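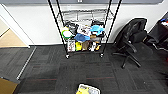
Projects > Umby > Data > README

Umby weak-password list

April – by Juraj Kuruc

Umby is a small collection of router login settings which we found during security checks in offices of the town of Pidville. It is made for people who study how default passwords stay in use for a long time. No working password is published. Each one was replaced by a class label before the file was saved.

What is inside

The file umby.csv has 139 rows, one row per router. The columns are:

- device_id – a random code, without relation to the serial number
- pw_class – default, short, dictionary or strong
- remote_admin – yes, no or unknown
- fw_age – age of the firmware in months

Of all rows, 52 have the class "default". The value "unknown" in remote_admin means that the owner did not allow us to test from outside. Please do not count it as "no".

How it was collected

Every owner signed a permission before the check. Wen-hsiung Hsiao wrote the script Bitik, and it reads the settings page and stores only the columns above. In 16 cases the script failed and I typed the values by hand. These rows have the mark "m" in the last column.

Known problems

The offices are all small, so the list says little about large companies. The firmware age is wrong for devices whose clock was reset. I left these values as they were.

Use

Free for research and teaching. If you find a mistake, write to us with the device_id and we will correct it in the next version.

Related
Bitik – installation notes
Štěpánek – list of router models
Umby – changes between versions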